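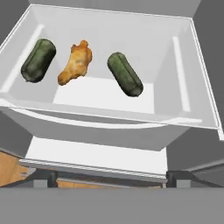
냉장고 정리를 로봇에게 맡겨 보기: 시뮬레이션으로 시작하는 법
2021-09-17 | 글 Rianne Groen

집안일 로봇 얘기만 나오면 저는 냉장고부터 떠올립니다. 문 열고, 서랍 당기고, 채소 넣고, 다시 닫고. 사람은 전화 통화를 하면서도 하는 일인데 로봇 팔에게는 아직 꽤 어려운 과제예요. 그래서 재미있습니다! 이 글에서는 가상 부엌에서 냉장고 과제를 하나 만들고 성공률까지 재 보는 과정을 정리합니다. 로봇 팔이 없어도 되고, 물리 엔진이 돌아가는 컴퓨터 한 대면 충분해요.

1. 과제를 한 문장으로 쓰기
"냉장고를 정리해라"는 너무 넓습니다. "선반 위의 닭다리를 집어 채소 서랍에 넣는다"처럼 물건 하나, 출발점 하나, 도착점 하나로 줄이세요. 채소 서랍에 닭다리를 넣는 사람이 어디 있냐고 하실 텐데, 연습 과제로는 아주 좋습니다. 뼈 쪽은 가늘고 살 쪽은 둥글어서 어디를 잡느냐에 따라 결과가 확 달라지거든요.

2. 물건 고르기
모양이 단순한 것과 까다로운 것을 섞습니다. 오이처럼 길쭉한 채소는 옆에서 잡으면 대체로 얌전한데, 생강은 울퉁불퉁해서 집게 손가락이 닿는 면이 매번 바뀝니다. 비슷하게 생긴 초록 채소를 두 개 넣어 두면 인식 쪽 시험도 됩니다. "생강 왼쪽의 것"이라고 지시했을 때 엉뚱한 쪽을 집는지 보는 거죠.

3. 서랍은 열린 상태로 시작하기
처음부터 손잡이 당기기까지 넣으면 어디서 실패했는지 알 수가 없어요. 저는 8월 내내 그걸로 고생했습니다. 서랍을 연 채로 집기와 놓기만 먼저 돌리고, 잘 되면 그때 당기는 동작을 붙이세요. 서랍 관절의 마찰값은 파일에 따로 빼 두면 나중에 편합니다.

4. 성공 조건을 숫자로 정하기
- 물건의 중심이 서랍 안쪽 부피에 들어와 있을 것
- 집게가 물건에서 완전히 떨어져 있을 것
- 놓은 뒤 5초 동안 물건이 서랍 밖으로 나가지 않을 것
선반에 세게 부딪힌 시도는 성공으로 치지 않습니다. 실제 부엌이라면 유리 선반이 남아나지 않을 테니까요.

5. 위치를 흔들어 가며 반복하기
한 자리에서 잘 되는 건 별 의미가 없습니다. 물건의 위치와 각도를 매번 바꿔 가며 우선 100번, 여유가 있으면 1,000번 돌려 보세요. 제 Tikmont 설정으로는 1,000번 중 439번 성공했습니다. 절반도 안 되지만 저는 이 숫자를 보고 의자에서 벌떡 일어났어요. 첫 주에는 한 번도 못 넣었거든요.

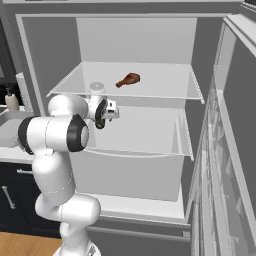 그러면 로봇이 지금 당장 우리 집 냉장고를 정리할 수 있나요?

정해진 물건 몇 개를 정해진 냉장고에서 옮기는 정도라면 해 볼 만하지만, 꽉 찬 냉장고를 혼자 맡기기에는 아직 이릅니다. 비닐봉지, 물기 묻은 병, 뒤쪽에 숨은 반찬통은 시뮬레이션에서도 제대로 흉내 내기 어렵습니다.

6. 실패 기록 읽기
성공률만 보지 말고 실패한 시도를 종류별로 나눠 보세요. 제 경우는 집게가 물건 앞에서 멈춘 것, 들다가 미끄러진 것, 서랍 테두리에 걸린 것이 대부분이었습니다. 앞에서 멈추는 문제는 대개 팔의 경로 계획 탓이라 로봇 받침의 위치를 조금 옮기면 많이 줄어듭니다. 미끄러지는 문제는 마찰 계수부터 의심하세요. 테두리에 걸리면 놓는 높이를 올려 보시고요.

7. 그다음에 해 볼 것
서랍 닫기를 추가해 보세요. 집게를 펴지 않고 앞면을 밀기만 해도 되기 때문에 생각보다 쉽고, 닫히는 순간이 정말 뿌듯합니다. 문 닫기는 팔이 문의 궤적 밖으로 비켜야 해서 난도가 훨씬 높아요. 저도 아직 붙잡고 있습니다.

댓글 3

Jawad Ghumman
3번 덕분에 살았습니다. 손잡이 당기기부터 하다가 포기할 뻔했어요. 생강은 위에서 잡는 게 나은가요, 옆에서 잡는 게 나은가요?

Rianne Groen
저는 위에서 가운데 불룩한 부분을 잡을 때 결과가 제일 좋았어요. 끝의 작은 혹을 잡으면 들면서 빙글 돌아갑니다.

Anouk Van den Broek
성공 조건에 시간 제한도 넣으시면 좋겠어요. 저희 쪽 팔은 넣기는 넣는데 너무 오래 걸려서 그사이에 제가 저녁을 다 차렸네요.

문의: Loltwood 편집부 | © 2021 Loltwood | 맨 위로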